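Mungate Laundry and Garment Care
Minutes of the staff and management meeting on folding automation
October, 2 pm, upstairs break room

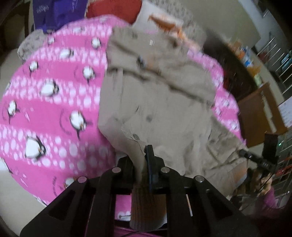 Shirt folding with the two-fingered gripper, beige shirt on the penguin cover.

Present: Leokadia Baran (operations, chair), Gavin Tosh (folding and pressing), Kenna Crichton (staff representative), Hsiu-ying Chiang (training). Minutes: Innes Tennant.

Apologies: none.

1. Minutes of the last meeting
Agreed, with one correction. The item on the Dow Street collection point should have said that opening hours are under review. They have not changed.

2. Folding trial
Leokadia reported that Zukeo have asked for 1,000 folding demonstrations before they set up the Skovent folding arm. Staff make the demonstrations by working the hand-held gripper themselves. We have done 80, nearly all of them shirts.

Gavin said shirts with buttons are slow. The fold has to be pinched near the lower edge of the side seam and lifted before it is carried across, and if too much cloth is gathered the front panel creases. He can fold a shirt by hand in far less time and wanted it noted that demonstration work should not be compared with normal output. Leokadia agreed. Demonstration time will be booked under its own code and left out of the weekly folding figures.

Kenna asked whether patterned covers could carry on being used under the garments. Zukeo have told us they want a mix of plain and patterned. Hsiu-ying will keep a list of which have been used.

3. Changes to jobs
Kenna had collected questions from the folding team. The main one was whether hours would be cut once the arm is running. Leokadia said there is no plan to cut contracted hours before the spring rota and she could not give an answer past that date. Kenna said the team would prefer to have this in writing. Leokadia will write to all folding staff.

Gavin asked who would deal with garments the arm gets wrong. The present idea is that one person per shift checks the folded pile and refolds where needed. He said that is a more tiring job than folding, as you are looking for faults all day and hardly moving. There was some discussion. It was agreed that nobody should do checking for longer than 2 hours at a stretch, and that checking should rotate among everyone on shift, including those on pressing.

Kenna raised pay. If staff are teaching the machine, she felt that counts as training work and should be paid at the trainer's rate. Leokadia did not agree that it was the same job but will take it to the owners. Not settled.

4. Wrists and hands
Two members of the folding team have said their wrists ache after using the gripper. Hsiu-ying suggested sessions of no more than 8 garments, then a change of task. Agreed, to start straight away. Gavin asked for a lower table as well, because reaching over the far side of a garment is awkward with the tool in your hand. Innes to find out what is in the store.

5. Training
Hsiu-ying has shown four people how to use the gripper and will show the evening shift next. Taking part is voluntary. Kenna asked that this be said clearly on the rota, where at present it looks like any other duty. Agreed.

6. Any other business
The kettle in the break room has been replaced. Gavin asked again about the draught from the loading door. Leokadia is waiting for a quote.

Actions
Leokadia: letter to folding staff on hours; pay question to the owners; separate time code.
Hsiu-ying: evening shift training; list of covers used.
Innes: lower table; wording on the rota.
Kenna: report back to the folding team on items 3 and 4.

Next meeting: same room, 2 pm, date to be sent round by Innes.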